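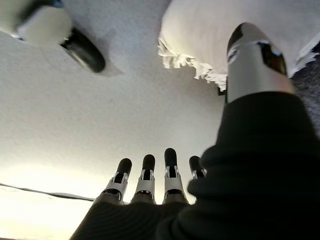 **Citing a group photo from a town anniversary book when the library has it too**

posted in *Local history & archives*, Wednesday

Hello all. I am putting together a small page on the volunteer fire company of Brumberg, and I have a problem with one photograph. It shows the company standing before the old pump house. I first saw it in the anniversary book of the town, where the caption gives a year and says "members of the company." Later I saw the same photograph in the online collection of the public library. The library record repeats the caption of the book, but it adds a different year in the date field, two years later.

I have three doubts. Which one do I cite, the book or the library? Which year do I write under the photograph? And may I put it on my page at all? The book was printed in 800 copies and has no note about rights that I could find, only the name of the printer, Szalai. The library record says "rights status not evaluated."

I looked through the other captions on page 63 and they have no source either. I would like to do this correctly, but I do not want to write a footnote longer than the page. Thank you in advance for your patience with my English.

*irkum_reader*

---

**pumphouse_papers**

Cite the one you looked at. If you take the file from the library site, the library is your source, and you can add "also printed in" and then the book with the page number. I would write it like this:

> Fire company in front of the pump house, Brumberg. Brumberg Public Library, digital collection. Also printed in the town anniversary book, p. 63.

Put the web address of the record at the end, if the record has a permanent one. The address in the browser after a search is often not permanent. Look for a button with "share" or "reference link."

For the year, please do not choose the one you like better. Write both: "dated [first year] in the anniversary book and [second year] in the library record." Then write to the library and ask where their year comes from. Sometimes it is written on the back of the print, and the person who scanned the front did not copy it. In my town the back also had the name of the studio, which helped me more than the date. If they answer you, save the letter or e-mail and mention it in the note.

One more thing you can check is the equipment. If the company bought a new engine in a known year and it stands in the photograph, the photograph cannot be older than this. Annual town reports usually list such purchases under the fire department. The Irnari reports are indexed, I do not know about the Brumberg ones.

---

**old_ledger_7**

"Not evaluated" means they did not check. It does not mean free and it does not mean forbidden. Ask them.

---

**marginal_notes**

I agree with the first reply for the citation, but I want to add something about the rights. Owning the print and owning the copyright are two different things. The library can give you permission to use its scan, and still it may not be the one who can say yes for the photograph. The age of the picture matters, and also if it was published before the book. A local newspaper could have printed it first, so I would look there, in the weeks after the company's yearly parade or dinner.

When you write to the library, give them the record number, say that your page is not commercial, and ask which credit line they want. Many libraries have a fixed sentence, and they are happier if you use it without changes. My own request took 7 days, another one took the whole of November.

Also, do not crop out the border if there is handwriting on it.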